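Re: [workplace-list] What did the arms do to your rota?

On Thursday someone at Onu wrote:
> We're getting a two-armed machine for the house clearance side and
> our lot are split on it. Half think it's the end of their hours, the
> other half can't wait to stop bending. What changed for you at
> Forkia, day to day? And did anyone get moved?

Hello all, and hello Onu especially!

We've had ours since May, so take this as early days. There are 4 of us on the clearance team and there still are, which was the first thing everyone asked. What's changed is who does what. Two of us used to spend whole shifts picking bits up off floors and sorting them (my knees remember it well), and now those same two work at the screens, trying each job in the simulated rooms before the machine goes near a customer's house.

It's a different sort of tired, I'll say that. You go home with sore eyes and a head full of other people's furniture. One of the pair loves it and one has asked for 2 days a week back on the van, and got them, after a bit of grumbling from upstairs.

The rooms come from Zeltness and they're a proper jumble - laptops, musical instruments, pictures on the walls, all the stuff you'd meet in a real front room. I was sniffy about that at first but it does get you talking about what should be picked up first and what should be left well alone.

What I'd push for, if I were you, is the training in paid hours and in writing. Ours was neither until the people at Fovell told us how they'd done it. Also ask who gets the blame when something's dropped, we're still arguing over that one!
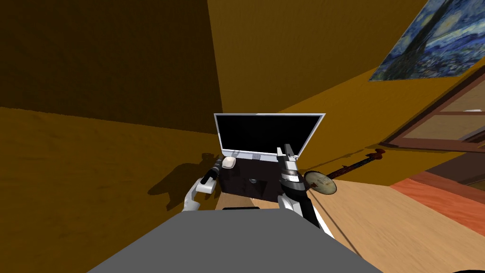
Pay is the other sore point. The screen work came in on the old van rate and we've only just got a meeting about it, so I'll post again once that's been had. If your lot want to come over and sit with us for a morning, just shout - the kettle's always on and there's parking round the back.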